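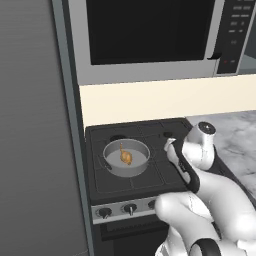 Tratstead 41 Cooktop

Home Products Cooking Cooktops Support Contact

The Tratstead 41 is a four-burner cooktop made by Kilturier for apartments, staff kitchens, and small guest houses. It is supplied in black and is intended for permanent installation in a standard kitchen counter. The controls are placed along the front edge and can be reached without passing a hand over the burners.

Cookware

Pots and pans should have a flat, clean base. The two rear burners are suited to simmering and to keeping food warm; the front burners heat faster and are recommended for searing and boiling. Cookware wider than the burner may be used, provided it does not touch the control knobs or the wall behind the counter.

Installation

The cooktop must be fitted by a qualified installer. Where a microwave or range hood is to be mounted over it, the clearance stated by the manufacturer of the upper appliance applies if it is greater than the clearance given in the Tratstead manual. Tall cabinets and side panels next to the cooktop must be of heat-resistant material. The mounting kit contains 8 clamps, a sealing strip, and a paper cutting template. Customers replacing a Tullo cooktop should check the opening against the template before ordering, as the older model was slightly deeper.

Cleaning

Allow the surface to cool fully. Wipe with a damp cloth and mild dish soap, then dry. Steel wool and oven cleaner will damage the finish and are not covered by the warranty. The knobs pull straight off and may be washed by hand.

Warranty and parts

Kilturier provides a warranty of two years on parts and labor from the date of delivery. Knobs, clamps, and sealing strips are stocked separately and may be ordered under parts list 77. Orders placed in August are shipped from the Cloutier warehouse and may take longer to arrive.

Questions about installation should be addressed to Hermine Hofstetter, Technical Service. Orders for multiple units are handled by Sheldon Bélanger, Trade Sales.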